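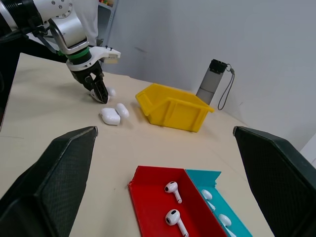
What stopped the sorting trials at the Riltham site this spring?

A grip-force fault in the left arm of the earbud cell, which led to dropped and squeezed parts and, on one occasion, to an arm moving while an operator was reaching over the table.

Clinano Handling Program
Progress report to the Cisternas Fund
Prepared by Aurélien Besnard, project lead
May 28, 2022

1. Summary

The work funded under this grant concerns the two-arm handling of small consumer goods, with earbuds and their charging cases as the first product group. The project is behind the plan agreed with the Fund. Trials were suspended after the fault described in section 3 and have resumed at reduced speed, with a person present at all times. The budget is not affected at this stage. We are asking the Fund to approve one change to the schedule, set out in section 6.

2. Work completed in the period

The cell at Riltham was handed over to the project team in working order. Both arms were calibrated against the tabletop, and the two-finger grippers were fitted and checked. Operators were trained in remote control of the arms and in the stop procedure.

The basic task is to pick up single earbuds, move them between colored trays, and place them next to the charging cases. Closing the earbuds inside the cases is a later stage and has not been attempted. The team completed 185 trials before the suspension. The quality of the recordings is good, and the reviewers at Cellville have accepted the first batch without changes.

Earbuds proved harder to handle than the proposal assumed. The head is round and smooth, the stem is narrow, and a part that is held slightly off center will turn between the fingers as the arm lifts. Operators learned to take the part by the stem where they could. This accounts for a good share of the early failures, and we would have reported it as the main finding of the period if the fault had not occurred.

3. The fault

During a routine session the left gripper began to close harder than commanded. The first sign was a part that shot out sideways from the fingertips and landed on the floor. The operator recorded it as a poor grasp and carried on, as the instructions then allowed. Similar drops followed over the next sessions. Two earbuds were later found with cracked shells.

The log files show that the measured force and the commanded force had been drifting apart well before anyone noticed. By the final session the gripper was applying some 50 percent more force than it had been asked for. The control software compared the two values but raised a warning only in a file that was not read during operation.

The safety matter arose in the same session. A part fell beside one of the trays and an assistant leaned in to pick it up. The arm had been paused, but it had not been stopped. When the gripper controller lost its connection and restarted, it cleared the pause, and the arm returned to its rest position with the assistant's hand still over the table. The arm passed close to the hand and did not touch it. The operator pressed the stop button and the session was ended. No injury occurred, and the assistant returned to work the same day.

4. Causes

The drift in grip force was traced to a worn cable at the wrist. The cable had been clamped too tightly during installation and was bent sharply each time the wrist turned. As the conductor failed, the force reading fell below its true value, and the controller answered by closing harder. The same cable carried the connection that dropped out, so both events have one physical cause.

The second cause is one of practice, and the project team accepts responsibility for it. The written procedure required a full stop before any person reached into the work area. In daily use the pause had taken the place of the stop, as restarting after a stop took several minutes and interrupted the session. The project lead was aware of the delay and did not act on it.

5. Action taken

The wrist cables on both arms have been replaced and rerouted with a wider bend – the right arm showed early wear at the same point. Cable condition is now inspected at the start of each session and signed for.

The control software now halts the arm when the commanded and measured forces differ beyond a set limit, and the warning appears on the operator's screen. A controller restart no longer clears a pause. The restart sequence after a full stop has been shortened to 2 minutes.

Dropped parts are left where they fall until the arms are stopped. All operators and assistants have repeated the safety training. Anyone in the room may call a stop, and no reason has to be entered for doing so.

Since trials resumed, 100 have been run at reduced speed. No force warning has been raised on either arm. Parts are still dropped from time to time, and each drop is now reviewed against the force log on the day it happens.

6. Schedule and request to the Fund

The case-closing stage cannot begin on the date given in the proposal. We request approval to move its start to August. The final delivery date would remain the same, with the time recovered by dropping the planned comparison of tray layouts, a minor part of the original work plan.

The remaining open item is the return to full speed. The team does not intend to take this step until an outside inspector has examined the cell and the revised procedure. The inspection has been requested, and its findings will be sent to the Fund in full on receipt. The session logs and the internal incident record are available to the Fund's program officer on request.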